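Startseite > Unternehmen > Über uns

Über uns

Mai, von Melahat Ertürk

Cevex entwickelt und fertigt Getreidemischungen für das Frühstück: Flocken, Grundmüslis, Knuspermüslis und Porridge-Ansätze. Abnehmer sind Kantinen, Beherbergungsbetriebe, Bäckereien und der Lebensmittelhandel. Ein Teil der Produktion läuft unter eigenen Bezeichnungen, der andere Teil unter Handelsmarken unserer Kunden. Die Rezepturen der Handelsmarken bleiben Eigentum des jeweiligen Auftraggebers und werden getrennt verwaltet.

Unternehmen und Standort

Der Betrieb besteht seit 18 Jahren und ist in Privatbesitz. Verwaltung, Produktentwicklung, Rohwarenlager und Abfüllung befinden sich auf einem gemeinsamen Gelände. Gearbeitet wird in zwei Schichten, die Frühschicht beginnt um 5.30 Uhr. Die Röstlinie ist von der Mischerei baulich getrennt, der Übergang erfolgt über eine Schleuse mit Kleiderwechsel. Nusshaltige Mischungen werden am Ende eines Produktionsblocks gefahren, danach folgt eine Nassreinigung mit Abstrichkontrolle. Die Freigabe der Anlage erteilt das Labor schriftlich.

Sortiment

Unsere eigenen Mischungen sind in vier Linien gegliedert.

Hirthorpe umfasst Hafer- und Dinkelflocken in Grob- und Zartwalzung, ohne Zusätze. Die Linie dient zugleich als Basis für die meisten Handelsmarken.

Kioko ist das Knuspermüsli mit Kakao. Die Flocken werden mit Rapsöl und Rübensirup gebunden, auf Bändern gebacken und erst nach dem Abkühlen gebrochen. Die Schokoladenstücke kommen zuletzt in den Mischer, bei einer Produkttemperatur unter 24 Grad.

Drindetti bezeichnet die Fruchtmischungen. Eingesetzt werden gefriergetrocknete Beeren und luftgetrocknete Apfelwürfel. Rosinen sind nur in einer Variante enthalten und dort auf der Vorderseite deklariert.

Die vierte Linie, intern als Ansatzware geführt, besteht aus fein vermahlenen Porridge-Grundlagen für Großküchen. Sie wird ausschließlich im Sack geliefert und ist nicht im Einzelhandel erhältlich.

Insgesamt sind derzeit 637 Rezepturen freigegeben. Darin enthalten sind auch Varianten, die sich lediglich in Salzgehalt oder Stückgröße unterscheiden.

Rohwaren

Hafer und Dinkel beziehen wir über Jahreskontrakte. Jede Anlieferung wird vor dem Entladen auf Feuchte, Besatz und Hektolitergewicht geprüft; das Rückstellmuster verbleibt bis zum Ablauf des Mindesthaltbarkeitsdatums der letzten daraus hergestellten Charge im Archiv. Nüsse und Saaten werden nur mit Analysenzertifikat angenommen. Partien, bei denen Zertifikat und Eigenprüfung voneinander abweichen, werden gesperrt und dem Lieferanten angezeigt.

Produktentwicklung

Die Entwicklung arbeitet in der Regel nach Lastenheft des Kunden. Festgelegt werden Nährwertziel, Allergenstatus, Schüttdichte, Preisrahmen und das Verhalten in Milch nach definierter Standzeit. Vom Lastenheft bis zum ersten Handmuster vergehen üblicherweise 2 Wochen, bei Knusperprodukten kommt ein Backversuch auf der Technikumsanlage hinzu.
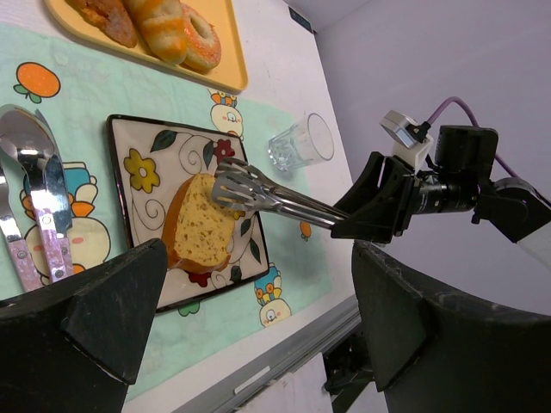
Die sensorische Beurteilung erfolgt anhand verblindeter Proben gegen einen Standard. Bewertet werden Bissfestigkeit, Röstnote, Süße und Nachgeschmack. Abweichungen vom Standard werden im Prüfbogen beschrieben; eine Gesamtnote vergeben wir nicht. Für die Haltbarkeitsprüfung lagern Muster parallel bei Raumtemperatur und unter erhöhter Wärme. Maßgeblich für das Mindesthaltbarkeitsdatum ist die Lagerung bei Raumtemperatur, die Wärmelagerung dient der Früherkennung von Ranzigkeit.

Mindestmengen und Gebinde

Handelsmarken fertigen wir ab einer Mischercharge je Sorte. Lieferbar sind Beutel, Eimer und Papiersäcke mit Innenlage. Schalenportionen für Hotels werden auf einer separaten Linie abgefüllt und erfordern eine längere Vorlaufzeit. Druckvorlagen prüfen wir auf Pflichtangaben, die Verantwortung für Werbeaussagen liegt beim Inverkehrbringer.

Ansprechpartner

Anfragen zu Rezepturen und Spezifikationen beantwortet Melahat Ertürk, Leitung Produktentwicklung. Reklamationen bitte immer mit Chargennummer und Uhrzeitaufdruck einreichen, beide Angaben stehen auf der Siegelnaht.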